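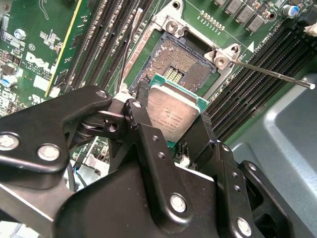 Montaje y sustitución del procesador en una torre de sobremesa

Ficha de taller revisada el 23 Mar 2021

El procedimiento se aplica a equipos con zócalo LGA, en los que los contactos están en la placa base y la cara inferior del procesador es plana. Un contacto doblado en el zócalo puede dejar inservible un canal de memoria o impedir el arranque, y su reparación rara vez compensa.

Preparación

Apague el equipo, desconecte el cable de alimentación y mantenga pulsado el botón de encendido unos segundos. Tumbe la torre con el lado abierto hacia arriba sobre una superficie estable. Toque una parte metálica sin pintar del chasis antes de acercar las manos a la placa. Si usa pulsera antiestática, sujétela al chasis y nunca a un disipador.

Retire el disipador aflojando los tornillos en cruz, media vuelta cada vez. Si ofrece resistencia, gírelo ligeramente a un lado y a otro – no tire en vertical. Limpie la pasta vieja con alcohol isopropílico y un paño sin pelusa.

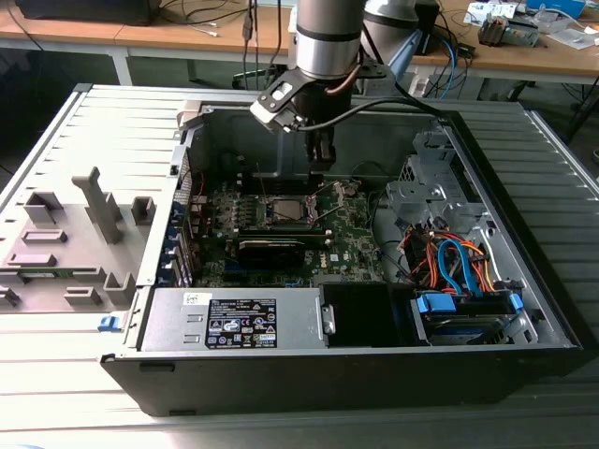 El orden dentro de la caja ahorra más tiempo que cualquier herramienta. Los tornillos del disipador van en un recipiente aparte de los del chasis; en nuestro banco usamos las bandejas Berge de 2 compartimentos. Conviene apartar los mazos de cables antes de empezar: los de datos SATA, azules en esta torre Dell, bajan en bucle hacia el disco junto con otros naranjas y rojos, y se enganchan con facilidad en la manga. El frontal desmontado puede quedar plano junto a la caja, con los ganchos hacia arriba.

Colocación

1. Libere la palanca de carga presionando hacia abajo y hacia fuera, y levántela por completo. Abra el marco de retención.

2. Sujete el procesador por dos cantos opuestos. No toque los contactos de la cara inferior.

3. Compare las muescas del sustrato con los salientes del zócalo y localice el triángulo de la esquina. Baje la pieza en vertical, paralela al zócalo, y suéltela cuando apoye. No la deslice ni la empuje. 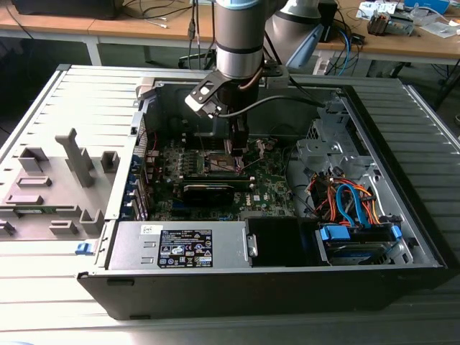 4. Cierre el marco y baje la palanca hasta engancharla. La resistencia en el último tramo es normal, siempre que el procesador asiente plano.

5. Aplique pasta térmica en el centro de la tapa, del tamaño de un grano de arroz. Monte el disipador apretando en cruz y conecte el ventilador.

Comprobación

Arranque con la tapa abierta y entre en la configuración de la placa. Anote el modelo detectado, la memoria total y la temperatura en reposo. Si falta memoria, apague y revise primero los módulos; después, el asiento del procesador.

Corrección de febrero, a propuesta de Wakana Tsuji: el paso 3 indicaba «presionar suavemente». Se ha suprimido.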